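Ticket 117: contact import keeps duplicating people on my Tillent profile
Status: Open, waiting on member
Opened: 14 April 2020

Hi there,

I'm hoping one of you can sort this out, as I've been going round in circles with it since breakfast. I use Tillent mostly to keep up with old clients and the odd person I met at a trade night, and until last week it behaved itself. Then I linked my Brureck address book (your welcome email kept nudging me to!) and now my network page is a mess. Half the people I know are in there twice, and a few of them three times, with one entry showing their job title and the other showing nothing but an email address.

Before the import I had 300 contacts and I knew pretty much all of them. I pulled in 18 people from one small address book to test it, and 19 of my existing contacts picked up a twin. I can't make those two numbers meet, however I look at them.

What I've tried so far:

Logged out and back in, on the laptop and on my phone. Same on both.

Cleared the browser cache, then tried a different browser altogether. No change, except I had to sign back in to everything else I use, which was a joy.

Unlinked Brureck in Settings, under Connected Accounts. The page said it was removed, but the duplicates stayed put, and when I went back in after lunch it was listed as connected again.

Merged two entries by hand. That worked for one pair. On the second pair it kept the blank entry and threw out the one with four years of notes in it — so I've stopped merging until I hear from you.

The other worry is invitations. A former client at Hlongwane messaged to ask why I'd sent her a connection request when we've been connected for ages. I didn't send it. If the import is firing off requests to everyone in there twice, I'd like it switched off today, please, because some of those people I haven't spoken to since November and I'd rather my first hello wasn't an automatic one.

I'm on the free plan, in the Volulham regional group, if that makes any difference. Happy to send an export of the contact list if you tell me which format you want.

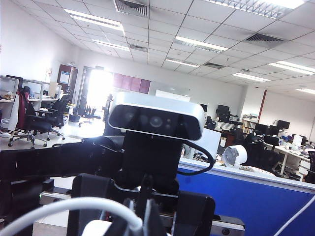

Tillent Support: Thanks for the detail. Please don't merge anything else for now. I've paused outgoing invitations on your account from our side, so no more requests will go out while we look. The reconnecting happens when the phone app still holds the old permission, so could you open the app, go to Privacy, turn off Contact Sync, and then unlink Brureck again on the laptop? A CSV export would be great. We can restore the merged entry from backup, notes included, if you give us the name on it.

Okay, Contact Sync was on, and I'd never have thought to look under Privacy. I've turned it off and unlinked again, and the CSV is attached. I'll send the name on the lost entry by private message. Is it safe to add new people by hand in the meantime, or should I hold off on that too?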